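Masel Mouldings: Automation on the Casirel Line
Speaker notes, Lulton site briefing, Wednesday session
Speaker: Bouchra Shehata

Slide 1. Welcome and purpose

Thank colleagues from both shifts for attending. State that the session concerns the panel handling cell and the changes to duties that follow from it. Questions on pay bands are to be taken by Keith Dobson at the close.

Slide 2. Position before the change

Until April, all panels were lifted and turned by hand. A full shift meant repeated bending over metal containers, and the site health log recorded wrist and lower back complaints in every quarter. Fourteen operators were assigned to this duty in rotation.

Slide 3. Work now assigned to the cell

The robot handles grey moulded panels one at a time. Remind the audience that the part is flat at the base but carries raised ridges and open brackets, and that the choice of contact point was settled with the operators, who knew the part best. Scuff marks on a panel remain a matter for human judgement. The cell does not accept or reject parts.
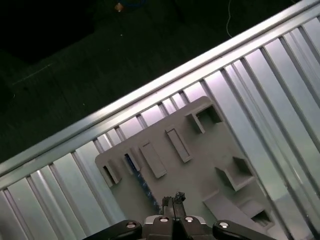
Lahcen Ouazzani put it to the project team that the cell had taken away the lifting but also the conversation, as two people used to work side by side at each container and now one person minds the equipment alone. Acknowledge this point in full. Pause here if colleagues wish to add to it.

Slide 4. What the company has agreed

Cell attendants will change over every two hours, and no attendant will work out of sight of a colleague. Each operator receives 40 hours of paid training, delivered on site by Mansour. Eight operators have completed it. Posts released by the cell move to inspection and finishing, and no contract has been ended as a result of the change.

Slide 5. Open matters

Noise readings near the cell are awaited. The night shift has asked for a second stop button on the aisle side; Ismail Benjelloun will report on the cost.

Hand over to Keith Dobson for questions. Forms for the next training intake are on the table by the door and should be returned to Houda Ouazzani.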